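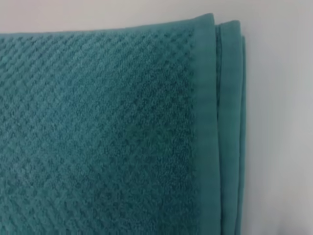 Towel GSM and drying time – do the numbers mean anything?

tuftcount
24 Apr 2023
I'm replacing the bath towels in a short-term rental and trying to settle on a weight. Dresach sells the same size in 500 and 650 GSM. The supplier's sheet lists absorbency for both but no drying time. The bathroom has one small window and a weak fan. Does the heavier one cause trouble in practice, or is that overstated?

purkasport_laundry
GSM is grams per square meter of finished cloth. It tells you how much cotton is there and nothing about how it is arranged. At equal construction the 650 will hold more water and need longer on the rail. In a room with poor airflow I would buy the 500. 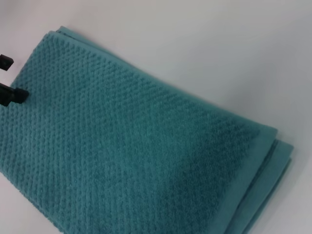
Thread length so far: 2 min read

warp_and_weft
Disagree with the above as a general rule. Pile structure matters as much as weight. A patterned terry has low areas between the loops, and air gets into those. A dense flat pile of the same weight dries slower in my experience. I have run Kwofie textured towels at the higher weight for two seasons with no mildew.

purkasport_laundry
Two seasons in what climate? I don't dispute that texture helps. I dispute that it makes up for 150 grams per square meter of extra cotton. Spin speed also changes the result more than either of us is allowing for.

warp_and_weft
Dry inland, so point taken. Spin speed is a fair point too. 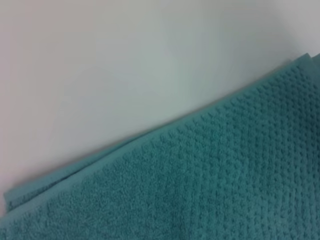

tuftcount
Should new towels be washed before the first use?

purkasport_laundry
Wash them once or twice in warm water with a half dose of detergent and no softener. Mills often apply a finish that makes the pile feel soft in the store and repel water at home. Wash dark or saturated colors separately until the rinse runs clear.

looplength
Adding to that: skip softener permanently. It coats the loops. If absorbency has already dropped, run a hot cycle with no detergent and see whether it foams. Foam means residue, and you repeat the cycle until it stops.

tuftcount
Understood. I also have a quote for Tiltix blend towels, cotton with polyester in the ground weave. On the shrinkage side, the pure cotton ones I had before pulled in more along the length than the width, 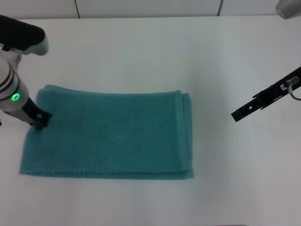 and the borders puckered because they shrank at a different rate from the pile. The blend is supposed to hold its dimensions better. Has anyone put them through commercial drying?

looplength
Yes, medium heat only. The borders stayed flat. They feel thinner than the stated weight suggests, and one guest complained.

warp_and_weft
I would still take all cotton and dry it on low.

tuftcount
Ordering a few of the 500 and one 650 to compare on the same rail. Will post drying times.

Views: 2,217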